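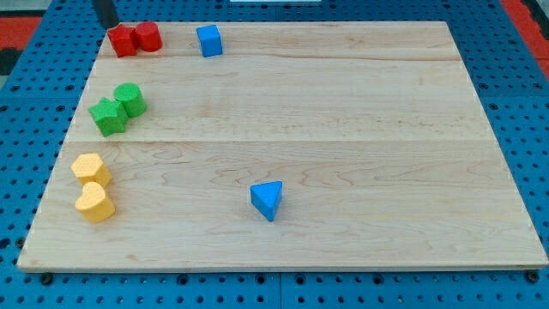 I have a grudge against the sorting toy, and it goes back a long way. Every household with a small child owns at least one, usually three, and the box always promises the same thing: colors, shapes, early math, school readiness. The set we have came with a leaflet from a company called Binero, which claims 16 "learning outcomes" for a handful of blocks. I read the whole leaflet. I could find 2, and one of them was picking things up.

My complaint is with the word "sorting," as if there were a single way to do it. Put a pile of colored blocks in front of most adults and they go straight for color. Reds together, greens together, yellows together, done. It's quick and it looks tidy from across the room. But a red cube and a red cylinder have very little in common if you're trying to build with them, and a yellow heart is no use to anybody who needs a flat side. A star next to a cylinder, both green, is a pair only because we decided paint matters more than corners.

Sort by shape and the thing falls apart in a different way. The two cubes go together, one red and one blue. The two cylinders go together, one red and one green. Then you're left with a star, a heart, a hexagon and a triangle, each one in a group of its own, and a kid looking at you like you made up the rules as you went. Which you did.

I had this argument with myself at the kitchen table in March, at an hour when I should have been asleep, after reading a parenting newsletter named Conance. Their position is that color comes first, shape comes second, and a child who goes the other way should be "gently redirected." Why? There's no answer in the article. There is a chart, and the chart has arrows, and I don't trust any of the arrows.

My own kid doesn't care for either system. Some days the job is to put all the blocks as far from each other as the surface allows. Some days it's one block per shoe. Once it was "these ones are asleep," and I was told off for moving a sleeping one. I don't see how that's a worse category than green.

What I will say for the color method is that the halfway point is interesting. Most of it is paired up, a couple are still standing off by themselves, and you can see what the person doing it has in mind. I like a set better in that state than when it's finished. A finished sort is just a clean table, and then somebody tips it all back in the bin.

As for the products themselves, I've read far too many reviews. The Koubek set has 124 pieces, and the people who love it seem to be people who have never had to find 124 pieces at bedtime. One reviewer was down to 117 and still gave it five stars. I'd want to know where the other ones went before I gave anything five stars – heating vents, I'm guessing, or the dog.

A smaller set is better. I'm fairly sure about that, and I'm not fairly sure about much in this area. With a few blocks and a flat board you can see everything at once, the cleanup takes a minute, and you notice right away when the heart is missing. A board helps more than I thought it would, too. It gives the game an edge, so there's a place where blocks belong and a place where they don't, and I've had less trouble with that rule than with any of the ones about color.

There's a toy library at Javthorpe that lends these sets out, and if you haven't bought one yet I'd start there. Borrow it, skip the leaflet, and see what gets done with the pieces before you say a word about which ones go together. I lasted maybe a minute before I reached over and slid the blue triangle next to the blue cube. It got moved back.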